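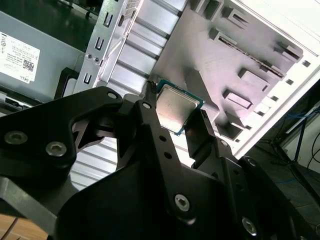
I think we throw away office computers too early, and I want to argue for the old desktop tower. In my town the offices replace them on a fixed calendar, the same way they replace the carpet. When I open one of these towers, I usually find parts that can still be used for years. The processor is a good example. It is a small square with a silver metal cover on top, and a few light scuffs on this cover are no reason to call it old. The power supply in a case like this one, with DELL on the label, is a separate unit, and so is the drive bay with its ridged metal. Each part has its own place, and a person can reach it.

My neighbor Surachet Khunthong disagrees with me. He keeps the accounts for a furniture shop called Cunha, and he says that time is also money. A new machine arrives on Thursday and works on Thursday. With a used one, somebody must clean it, find the memory, put new paste on the processor and install everything again. He is right that this takes an evening. I spent two evenings on my last one, and the second was my own fault, for I had not pushed one power cable all the way in.

But I ask what the new machine is for. In his shop it opens a spreadsheet, prints invoices and plays the radio. My tower is 10 years old and does the same work at the same speed, or at least I cannot feel the difference when I type.

There is also the question of what we are able to learn. I did not study electronics. I learned the names of the parts by taking them out and putting them back, with a cheap screwdriver and a printed manual next to me. With the thin laptop I bought after that, an Adia, I could not learn anything. The memory is soldered to the board, and the repair desk asked for more than half the price of a new one to change it.

I do not say that every old computer must be saved. Some use too much electricity, and some can no longer get security updates, and for those the recycling center is the correct place. I only ask that someone opens the case before it goes there. In our town library there is a long table where this could be done one evening a month, and I have written to the library to ask for it. They have not answered yet.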